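Subject: Re: [borum-reuse] Real cups at the November supper?
From: Nivaldo Marinho
Date: 18/10/2022

On the list, Nella wrote:

> Hi all, I'm helping with the November supper at the Grutar hall and would love
> to drop the paper cups this time. Last year we filled both bins with them and
> Wastico wouldn't take any of it as recycling, with the plastic lining and the
> coffee still in the bottom. People who have done this at their own events: did
> you buy cups, borrow them, or ask everyone to bring one? And who washed up?
> I've got the kitchen from the afternoon on and a sink that is, well, a sink.
> Also worried about hot soup in thin cups. Any advice welcome, even "don't."
> Nella

Nella, please do it! We switched over at the Sales Road reading group and then at the seed swap, and I'd never go back. The tables look better, people stay longer over their coffee, and I no longer end the night standing on a trash bag to get the lid down.

On where to get them: borrow first. We put a note up asking for mugs people didn't want back, and the box by the door filled up so fast that I had to ask them to stop. Every kitchen seems to have a shelf of mugs that only come out when everything else is dirty. They won't match, and I think that's the best part of it. You can remember that yours was the one with the lighthouse and put it down to go look at the quilts without losing it. Matching white ones look smart for the first ten minutes and then the whole room is asking whose is whose.

If you do buy, buy thick. A heavy mug with a handle big enough for three fingers is what older hands want, and it keeps soup warm too. I'd stay away from anything with a metallic rim (the microwave at Grutar gets used whether you put a sign on it or not). For kids we keep plastic cups, the sturdy kind, and only for cold drinks. Bright colors are good there, they're easy to spot under chairs when you're sweeping up.

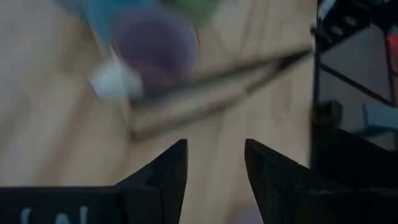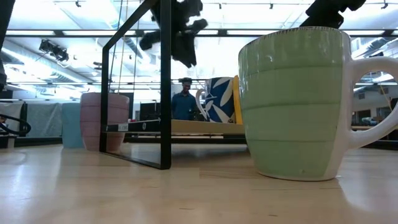
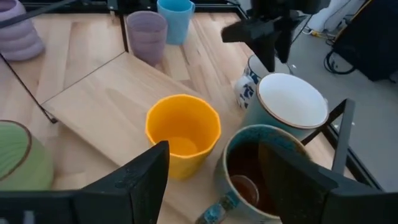
Mugs in the second and third, yellow cup in the third.

Now the washing, which is what everybody really wants to know about. The sink at Grutar is fine if you don't try to do it all at the end. We do 2 tubs on the counter, one soapy and one for rinsing, and start as soon as the first mugs come back. A crew of 6 is plenty for a supper of 70, and you can swap people out halfway so they get to eat. Change the rinse water more often than seems needed. Tea stains come off with baking soda and a wet cloth, and it takes hardly any rubbing.

Drying is where we got stuck the first time. We ran out of dish towels before dessert and somebody drove home for a stack of bath towels, which worked so well that we now use them on purpose. Lay them flat on a side table, mugs upside down, and walk away. Just don't stack damp mugs in the box overnight. I did, and the box fell apart in my car.

A few other bits, in no order:

The return spot matters more than the sign. Put a tray where people already walk, near the coats, with a bucket beside it for leftover coffee. Ours was in the kitchen doorway to start with and made a traffic jam.

Have 12 spare mugs held back in the kitchen. Late people always turn up cold and wanting something hot.

Leave a small stack of paper cups in a cupboard if it helps you sleep. We did, and they're still in there.

Ask Wastico for the small bin this time instead of the second large one. They need to hear before the end of the month, and the form is on the back of the regular bill, under the part about yard waste. I missed it for a whole year.

As for the soup, I'd serve it in bowls if you can get them, but mugs are lovely for anything smooth. The squash soup went around in mugs at the seed swap and people drank it standing up, talking, with bread in the other hand. Chunky soup needs spoons, and then you're counting spoons, and I have no good advice about spoons!

I can bring our box over to Borum any evening before the supper, plus the tubs and the bath towels. Do you want the kids' cups too, or are you set for those?

Nivaldo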